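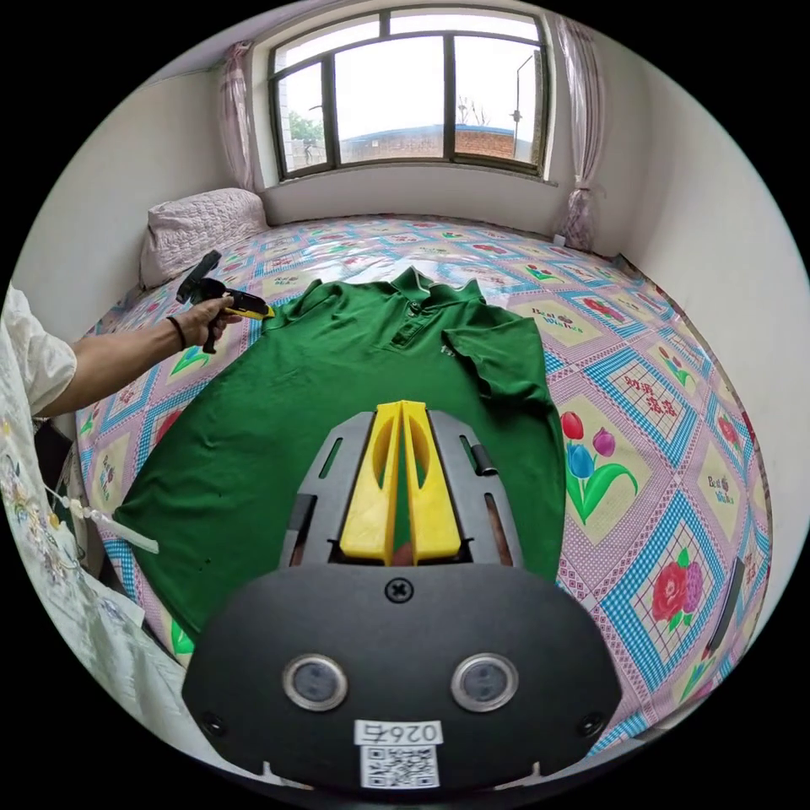

Fold your polo shirts on the bed
By Sewwandi Gazi
5 April 2026

I gave up on folding polos at the kitchen counter last September and I'm never going back! The bed is wide enough to lay the whole shirt out flat, sleeves and all, and my back is so much happier.

Do up the buttons first (even just the top one) so the collar sits nicely. Then smooth from the collar down with your palms, fold each side in, tuck the sleeve back on itself and bring the hem up to the collar.

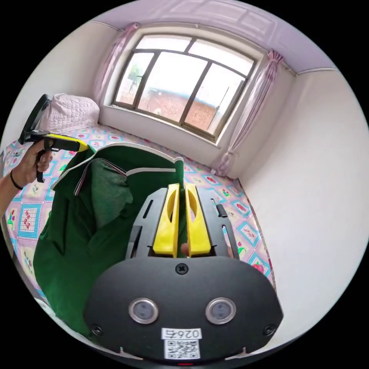
If it's still creased after all that, pick it up by both sides, give it a good shake and start over. I can do a shirt in up to 60 seconds now, which my sister thinks is slow, but she stuffs hers in a drawer.

Oh, and check for spots before you fold. I've put away a stained shirt more times than I'd like to admit.

119 shares | 2 comments

Contact | Back to top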